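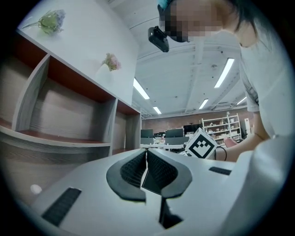 Hand-held gripper and marker cube, with desks and shelving behind.

1/8
The Stastach Workshop has opened its equipment plan for the coming budget year. This thread sets out what we intend to buy, what will wait, and how teams may comment.

2/8
Hand-held grippers come first. The plan provides for 12 units, ordered in two lots. The second lot will be released after the first has passed acceptance checks.

3/8
Spare parts are budgeted with the units. We will hold 50 replacement finger pads in stock. Last year pads were bought one request at a time, and delivery charges came to more than the pads.

4/8
Printed marker cubes will be made in house. Head-mounted cameras remain on a separate line and will be quoted by two suppliers, Clotska and Dauda.

5/8
Cables, mounts and storage bins share a single allowance of $300 per station. Teams that expect to go over this amount should say so before orders are placed.

6/8
The robot arm proposed under the Ploster project is deferred. Floor space, power and service costs have not been settled, and no deposit will be paid until they are.

7/8
Quotes must show unit price, shipping, warranty length and the cost of repair after warranty. Quotes without a repair price will be returned to the supplier.

8/8
Comments are open until the end of October and should be sent to Nneka Yusuf, Equipment Planning. Please include your team name and the budget line concerned.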